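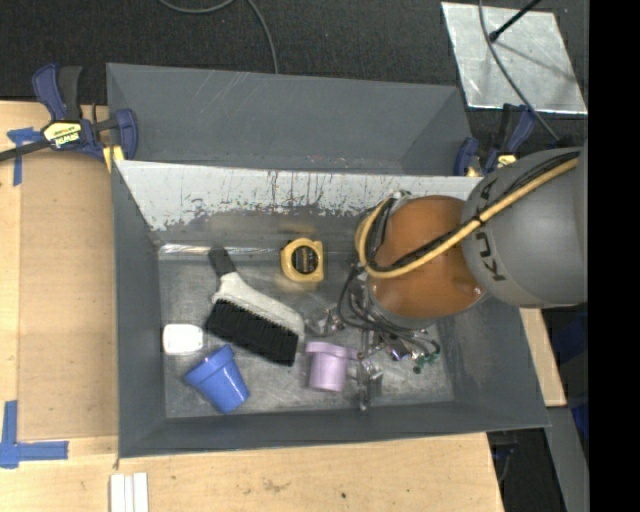 The arm over the front bin, with the tape measure, the brush and the cups in it.

May 5, 2025

I said last time that I would write up the bin picking once the arm could get through a full run without me standing next to it with my hand on the stop button. It can now, mostly, so this is that post. It's longer than I meant it to be.

For anyone who hasn't read the earlier ones: the arm is a KUKA that I share with Aroha Doolan, in the workshop unit we rent at Narndale. The project is called Tidirow. The aim is to take odd household and workshop things out of one bin and put them in the one behind it, then take them all back again, for as long as we care to leave it running.

The bins first, as they gave us the most bother. They sit one behind the other on a wooden table. In the first version they just stood there, and the gripper pushed them a little each time it touched a side. Each push was tiny, but after an hour the arm was reaching for a bin that had moved, and it would come down on the rim. I tried screwing a batten to the table and that split. We now hold the bins with bar clamps at the corners and they haven't shifted since. I put blue tape on the table as well, so that if we take everything off to use the table for something else I can get it all back in more or less the right place. It still needs checking with the arm afterwards. The tape gets you close and the last few millimetres are done by hand.

The back wall of the front bin has taken a beating. I've had a few emails about wear after the last post, and yes, you should expect it. If the target point is too near a wall, the gripper has to go somewhere. I've since set a margin so that it won't try for anything closer than 30 mm to the side unless it has already failed everywhere else. This means things in the corners get left until last. Sometimes they get left altogether and I have to reach in and nudge them, with the arm stopped.

Cables were the next job. Everything to the gripper runs along the outside of the arm, and the first time I did it I left far too little slack at the last joint. It was fine for every move I tested and then pulled a connector out on the first one I hadn't. The second time I left too much and a loop caught on the clamp handle. What we have now is one big loop by the orange joint, with the bundle tied just above it. It looks untidy but it clears everything. If you are doing the same, turn the wrist to both ends of its range by hand at low speed before you tie anything down. I would also use ties you can undo, as I have cut and replaced far too many.

The controller talks to a small program of mine called Virngate, which decides where to try next. There is nothing clever in it. It looks at the height of things in the bin, picks a spot, picks an angle for the fingers, goes down, closes, lifts, and checks how far the fingers closed. If they shut all the way it has missed. Aroha wrote the part that stops it trying the same spot more than 6 times, after it spent most of an evening pecking at one corner.

On the choice of things to pick up: cups are easy if they are on their side and awkward if they are upright and hard up against a wall. A tape measure is heavy for its size and likes to slip round in the fingers. The hand brush is the one I would recommend to anybody testing a gripper. Grab it by the handle and the weight of the head swings it down. Grab it by the bristles and the fingers never quite close, so the program believes it has hold of something solid when it has a few bristles and some hope. I fixed that by adding a second check after the lift, which costs a bit of time on every pick but was worth it.

The longest run so far was 131 picks before it stopped, and what stopped it was a cable fault, so I count that as a good one. I would like to get to 2000 by July. I think the gripper will do it. I'm less sure about the bins, and Aroha thinks we should line the walls with something before they get any worse. My worry with lining is that it makes the inside smaller and I'd have to set the margins again.

Still to do:
Move the cables off the floor behind the table. I have stepped over them long enough.
Get a spare set of fingers from Donnelly before the present ones bend.
Write down the start-up order, as at the moment it is only in my head and Aroha has to ring me.
Put the code somewhere people can get at it. Several of you have asked. It needs a tidy first - there are still file paths in it from my old laptop.

I'll post the settings for the finger check separately, with the numbers, when I've run it on a few more things. If you have a good idea for something awkward to put in the bin, leave a comment. It needs to be something that won't break when it's dropped, as it will be dropped.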